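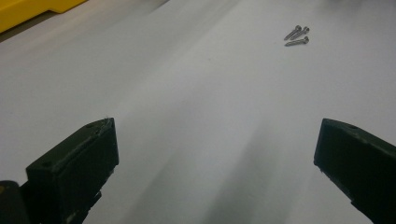 White work surface, seen close up. A long gray shadow fades toward the center.

Home | Visit | Collections | Galleries | Study Room | Contact

Work Surfaces at the Brullach Study Room

The Study Room opened in 1977 as a place where members of the public could examine objects from the Brullach collections at a table. Forty requests a month are now received on average, most of them from students and local researchers. This gallery is concerned with the tables themselves and with the way they are prepared before an object is brought out.

A pale surface has been preferred at Brullach from the beginning. Small parts, loose threads and flakes of paint are easier to find on white than on wood, and the outline of a dark object can be checked at a glance. The drawback is glare, and readers who find the light tiring may ask at the desk for a gray cover sheet.

The surface in soft light
The white is smooth and softly lit, with paler bands lying beside the shadow and a faintly streaked look where they meet. Readers making drawings or taking measurements should allow for shadows of this kind, which can be mistaken for an edge.

Texture
The texture is slight. It does not usually show in general views of the room, but it becomes apparent at close range and should be kept in mind when photographs are prepared for print.

Preparing a table

Tables are cleared and wiped at the end of each session and left to dry overnight. Polishes and scented cleaners are not used. Pens, drinks and hand cream are kept at the side counter — pencils are supplied at every place.

Each table is booked for one object or one box at a time. Larger pieces, including the Welline lamp bases and the Pelkonen clock cases, need a double booking and should be requested by the first week of the preceding month. Objects over 70 centimeters in length are shown in the lower room, where the door is wider.

The present arrangement follows guidelines drawn up by Waltraud Böttcher during her time as head of the Study Room. Her notes on table height, lighting and the handling of small parts may be consulted on request under shelf number 3121. They are in German, with a short English summary.

Readers are welcome to take their own photographs for private study. Flash is not permitted, and tripods may be used only at the two end tables. Requests to publish should be sent in writing to the Study Room office, with the shelf number of the object and the title of the publication.

Related galleries
Boxes, Trays and Linings
The Sarnirlow Bequest: Household Tools
Pelkonen Clock Cases
Welline Lamps, Complete and in Parts
Study Room Lighting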